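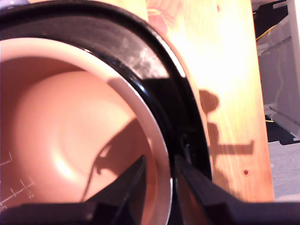

Getting your kitchen papers and health notes in order before a first clinic visit

Starting with a new doctor goes more smoothly when the paperwork is ready at home. Most of it can be done at the kitchen table in one evening. These tips were put together by Remigiusz Ziółkowski for the Plollenlow household pages.

Pick one spot for health papers. A drawer near the phone works, or a magazine file on the shelf with the cookbooks. Don't use the fridge door. Magnets slip, and visitors read.

Write the medicine list by hand first, then type it. Go to the cabinet and copy from the labels: name, strength, how often, who prescribed it. Include vitamins and anything bought over the counter. Print 3 copies, one for the drawer, one for your bag and one to hand over at the desk.

Put the name you use at the top of every sheet. If your insurance card or older records carry a different name, write that one underneath in smaller letters, marked "name on insurance." The front desk can then match the file and still call you the right thing in the waiting room. Add your pronouns on the same line if you want them used.

Call before you book. Ask:
Is there a place on the intake form for a name other than the legal one?
Does the doctor already see patients with needs like mine?
Can forms be filled in at home?
Is there a single-stall restroom?

Write down who answered and what they said. When I was looking for a new office in April I called 6 of them, and by the fourth I couldn't have told you which one had the forms online.

Old records take time to arrive. Ask for them as soon as you have an appointment, and ask whether there is a copying fee. If they come on paper, sort them newest first and clip each year together. Lab results go in their own clip.

For liquid medicines, keep the dosing cup or syringe that came in the box. Kitchen spoons vary too much. Wash it by hand, let it air dry and store it in a bag with the bottle.

Label the shelf if more than one person in the house takes something daily. Masking tape and a marker are enough. In our house the Siddiqui cousins stay most of the summer and get the top shelf.

Go through the drawer twice a year. Shred expired insurance cards and old pharmacy printouts. Unused medicine goes to a pharmacy drop box if there is one near you. Check the opening hours first.

Last updated 16 Jun 2019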